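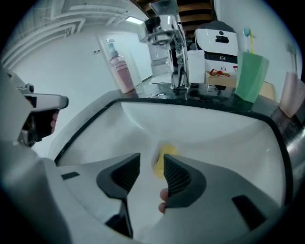 What does it take to build a pair of hand-held robot grippers in a shared workshop?
A workbench, a printer, basic hand tools and a set of plans that a careful beginner can follow. The Berkix plans call for 53 printed parts per pair, and members who have built the grippers at Nestano spent 36 hours on the work, most of it printing time.

Nestano Shared Workshop Releases Plans for Berkix Hand-Held Gripper

Tirner, 16 November 2024 - The Nestano Shared Workshop today announced the public release of build plans for Berkix, a two-handed gripper set designed and made by its members. The plans include part files, a cutting list, wiring notes and a printed assembly guide. They may be downloaded free of charge for home, classroom and club use.

Berkix is worked by hand. A person holds one gripper in each hand, closes the fingers on an object and moves it much as a robot arm would. Recordings made with such tools can be used to train a robot to carry out the same kind of task. The workshop began the project in May, after members working on home automation asked for a tool they could repair with parts already in the building.

The bathroom sink was chosen as the first setting for the release because it brings small, smooth and awkwardly shaped objects together in a tight space. Trial tasks in the plans include moving a cup, lifting a toothbrush, returning a bar of soap to its dish and picking up a sponge from the basin. Each task sheet states where the objects begin, where they should end and which hand is to move first.

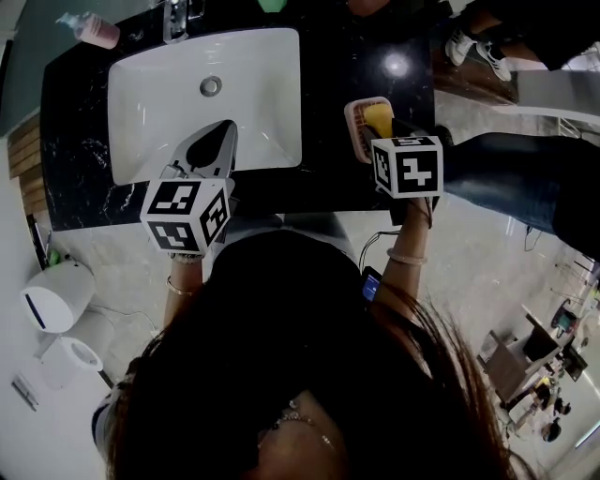

A member works at the vanity with a gripper in each hand and a pink soap dish at the right.

Changes Made During the Build

The first version of the gripper used flat fingers. Members reported that soap and glazed surfaces were hard to hold, and the finger pads were redrawn with fine ribs on the inner face. The pads are now a separate part, fastened from the rear, and can be replaced without opening the housing.

The handle was also shortened. The earlier handle met the front of the counter whenever the user reached down into a basin, and left-handed members found the cable exit uncomfortable. In the released plans the cable may leave the handle on either side. Builders should choose the side before closing the shell, as the channel cover is glued.

Patterned marker cubes can be mounted on the tops of the grippers. The cubes allow software to work out the position and angle of each gripper from video. The assembly guide asks builders to print the patterns on matte paper and to check each face against the chart on the last page - a face applied with the wrong rotation will give false readings and is difficult to remove cleanly.

Materials and Support

The workshop recommends that first-time builders complete one gripper and test it before beginning the second. Springs, screws and bearings are standard sizes. The finger bars may be printed or cut from metal, and drawings for both are included. Builders who choose metal should file the front corners before fitting the pads.

Design work and test prints were supported by a materials grant of $1,289 from the Cadwaladr Fund for Shared Workshops. The grant also paid for the printing of 400 copies of the assembly guide, which are available at the Nestano front desk and will be sent to schools in the Tirner area on request.

"Our members wanted a tool that could be built, broken and rebuilt at the same bench," the workshop said in a statement. "The released plans reflect many small corrections made by people who used the grippers on everyday tasks, and we invite other workshops to send us theirs."

Corrections and suggested changes may be submitted through the Berkix project page. Submissions should name the part, the version number printed on the drawing and the material used. The workshop will review them in batches and will mark each revised drawing with a new version number. Older drawings will remain available for builders who have already printed their parts.

A second set of task sheets, covering the kitchen counter and the laundry shelf, is in preparation. No release date has been set.

About Nestano Shared Workshop

Nestano Shared Workshop is a member-run space in Tirner offering benches, printers, hand tools and evening classes in electronics and small-scale automation. Membership is open to adults, and supervised sessions are held for students. Requests for further information, printed guides or workshop visits should be directed to the Nestano front desk.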